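Version note, 23 Apr 2023: the contact labels were regenerated. Older copies of `contacts.csv` should be discarded.

# Gresano: insertion of transparent rods under partial contact labels

Gresano is a set of teleoperated demonstrations for one task family: moving a thin glass piece between a beaker and a rack with a robot gripper. It was collected at the Brarnberg lab and supports the Nenudia policy, which predicts the tip position of a grasped object that depth sensors mostly miss.

The background is black cloth throughout. The beaker holds clear liquid, and the rack has round holes of several sizes. 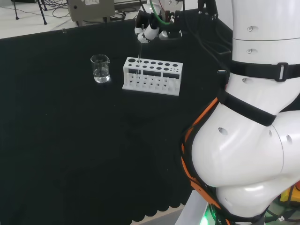
**Why not use depth to find the tip?**
Depth returns on clear glass were too sparse to train on, so the tip is labeled by hand in the color views.

## Contents

- 300 episodes, split by session
- 68 held out for testing
- 3,418 hand-labeled tip positions
- wrist, head and fixed views, synchronized in software

Joint states are stored next to the video. Gripper force is not included – the readings drifted between sessions and we could not correct them afterward.

## Labels

Each tip label has a pixel position and a state: `free`, `submerged`, `in_hole` or `unknown`. In the submerged state the label marks the tip as it appears through the liquid. No correction for refraction is applied.
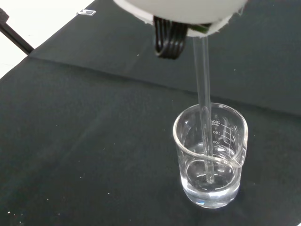 Loaders that project labels into robot coordinates should therefore skip `submerged` or fit their own offset. The baseline skips it and carries the last `free` estimate forward using joint motion.

## Baseline result

Nenudia was trained with 5 random seeds. Adding the wrist view helped most in the last part of the insertion, where the fixed view often loses the tip against the white rack. Removing the head view made little difference. Most remaining failures were early releases, with the tip resting on the rim of a hole.

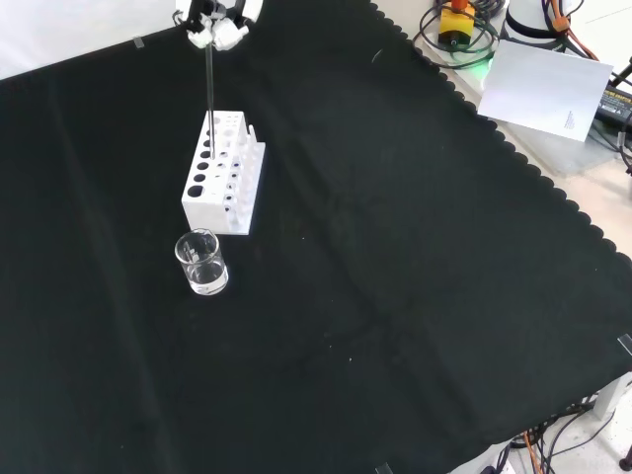 Vlachopoulos replied to the July draft that early release should be scored apart from missed holes, as the two call for different fixes. The scoring script now reports both.

## Known limits

- One rack type and one cloth color.
- Session splits share the same camera mounts, so test scores say nothing about a new camera layout.
- `unknown` is overused in the first sessions.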